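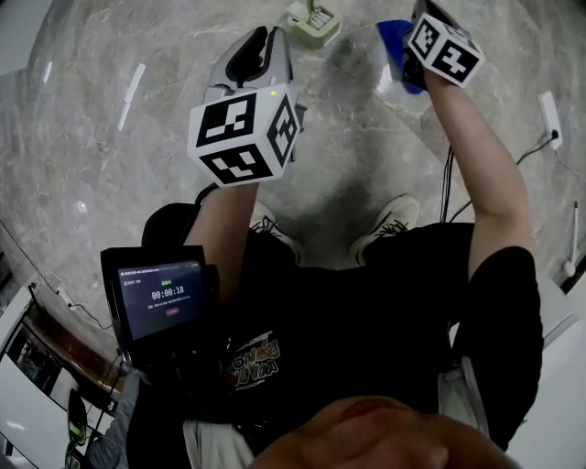 According to one dealer's written reply to the trade register, no pearl sold under the Trorkberg name has ever come from a lake at Trorkberg, and the name "was only ever a color." The remark is the usual starting point for any account of the **Trorkberg pearl**, a gray-green cultured pearl sold mostly in short necklaces and stud earrings.

## Origin claims

Sellers have long said the pearls grow for 9 years in cold water. No farm record supports this. Kokon, the first firm to use the name, gave the growing time as 5 years in its early catalogs and changed it later without comment.

## Color

The shade is described as natural. Tusix, a testing lab, reported in November that it had looked at 100 loose pearls and found signs of dye in most of them - a result Kokon disputes. The lab did not say how the pearls were chosen, so its report proves less than is often claimed.

## Price

A strand listed by the auction house Pinheiro carried an estimate of $4,000. Whether it sold is unclear. Claims that the pearls "hold their value" appear mainly in sales material, and resale figures have not been published.

## See also

- Dyed pearls
- Trade names in jewelry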